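Sorting out the winter pile

Dwight Arsenault has a rule about coats. If it hasn't been worn since the last time the snow was gone, it goes on the pile, and everything on the pile gets looked at before anything new comes into the house.

"People keep the big things longest," he says. "A puffer jacket takes up the room of ten T-shirts, and they'll hang on to four of them in case a cousin visits."

Arsenault runs the clothing side of Pimatby, a reuse shop that takes in used clothes, sorts them and sells what can be sold. Last March, the busiest month on the calendar, the shop handled 1,583 pieces. He has been there for 5 years. Before that he managed the stockroom at Skurno, a workwear store, where everything arrived folded and in boxes.

Used clothes don't come that way. They arrive in bags, mixed together, with knitwear wrapped around shoes and the odd sleeping bag at the bottom. The first job is to tip the lot out on one surface.

"You can't sort from inside a bag," Arsenault says. "You pull one sleeve and you get three things. Tip it out, spread it a bit, then take what's on top."

He sorts by weight and fabric first, and leaves colour and size for later. Padded jackets go together, then knits, then anything thin or shiny. Satin and other slippery fabrics get their own bin, as they slide off a stack and pull the rest down with them. Heavy knits are never hung. He folds them in half and lays them flat, with the label showing at the neck if there is one.

His colleague Deepak Nigam does the second pass, checking zippers, cuffs and hems. Nigam came over from the repair counter and still has a tin of snaps from the old job.

"Hems go first on a jacket, then the cuffs," Nigam says. "A bit of trim coming away is ten minutes' work. A broken zipper is another matter – I'll do it on a good coat, but not on every coat."

The two don't agree on everything. Arsenault likes to get printed pieces out on the rack quickly, even when the print has faded. Nigam would send half of those for rags. They settle it on the spot, and the shop owner, Mrs. Grgić, has stopped asking who won.

For people doing this at home, both suggest keeping the job small. Arsenault does his own hall closet in 2 goes, coats one evening and everything else the next. He empties every pocket before he decides anything, and he doesn't try things on until the end.

"If you start trying things on, you're there till midnight," he says.

Sleeping bags, he adds, should be aired and stored loose on a shelf.
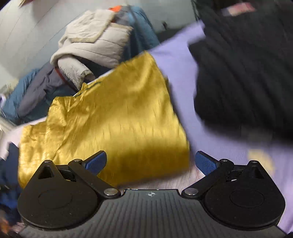

Should heavy knits be stored on hangers or folded?

Folded. Hanging stretches the shoulders, so fold each one in half and lay it flat on a shelf, with the heaviest at the bottom of the stack.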